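The second wedding, six months later

The couple had already been married for half a year when the invitations went out. They had signed the papers in March, on a weekday morning, with two witnesses and a parking meter running. The party was set for a Sunday in September at the old woollen mill in Ronbridge, and the invitation said plainly that the legal part was done.

It is a common enough arrangement now that the mill has a name for it on its price list. A "celebration only" booking costs $810 less than a full wedding, mostly on account of the ceremony room staying locked. Of the bookings the mill took last year, 13 were for couples who were already married when they walked in.

The reasons vary. Some needed the paperwork for a visa or a mortgage. Some had a parent who was ill. A few just wanted to be married and couldn't see the point in waiting for the caterer to have a free weekend. This pair had a job transfer to deal with, and the new employer would only cover a spouse's moving costs.

What they hadn't worked out was what to do at the party. They had no vows left to say, or felt they hadn't. The bride's grandmother wanted an aisle. The groom did not want to walk down anything or stand at the end of anything. They settled on a short speech each before the soup, with everyone seated, and the grandmother got a procession from the car park.

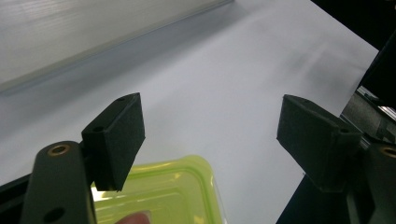 A lime-green lid against a white surface.

The food was the part they cared about. Both sets of parents cook, and neither was prepared to hand the whole meal over to strangers. The mill's kitchen is run by a firm called Maillard, which allows families to bring their own desserts but nothing hot. So Maillard did the soup, the lamb and a mushroom pie, and the aunts did 580 small cakes over four evenings in two different towns.

The aunts didn't agree on much. One side makes almond biscuits with orange water and the other makes a dense square thing with dates, and each side thought its own should sit closest to the bride. In the end the trays were mixed, and the labels were handwritten by a cousin who is 11 and spelled cardamom three ways.

Leftovers went home with guests in whatever tubs people had thought to bring. The invitation had asked for this in small type on the back. Older relatives read it and came prepared. The younger ones had not turned their cards over and left with cake wrapped in serviettes. 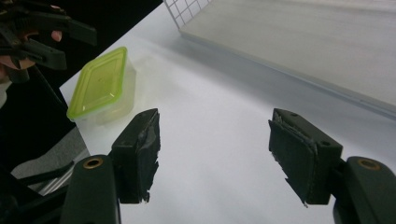 Clothes were simpler. She wore the same cream suit she had worn to sign the register, with the hem let down. He had a new jacket in dark green from Drodel, a small tailor on the main street that also does school uniforms and is closed for most of January as a result. Neither of them wore flowers. The bridesmaids, who in this case included two brothers, were told to wear anything that wasn't white and could be danced in.

The music came from a seven-piece band called Stosulero, who play weddings across the region and have a strict rule about requests: one per table, written down, handed in before the main course. They will not do the same song twice in a night, even for the couple. The first dance was an old waltz that the groom's parents had used, and it was over in less than three minutes. He had asked the band to cut a verse.

All up, the day cost them a little over $9,000, with the band the largest single item at $2000. The hall was next. They paid for it out of savings and turned down an offer of help from his side, then accepted it in the form of wine. 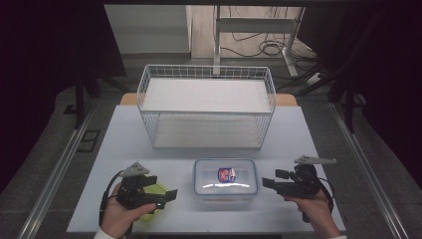
Guests who had been to both the signing and the party (there were only the two witnesses) said the first one felt more like a wedding and the second more like a very good birthday. The bride didn't mind that. She said in her speech that by September they'd already had their first big argument as a married couple, over a couch, and that it was nice to stand up in front of everyone with that out of the way.

The speeches ran to nine minutes between them. Her father had prepared one as well, on six sheets of paper, and gave it at the bar later to anyone who stood still.

The hall had to be cleared by midnight. The last bus back to town left at 11:40 with most of the band's friends and one of the aunts on board, carrying an empty tray. The couple stayed to stack chairs, as the celebration-only rate doesn't include cleaning up, and drove home to the same flat they had left that morning.

They are keeping the March date as their anniversary. Her grandmother has written the September one in her calendar.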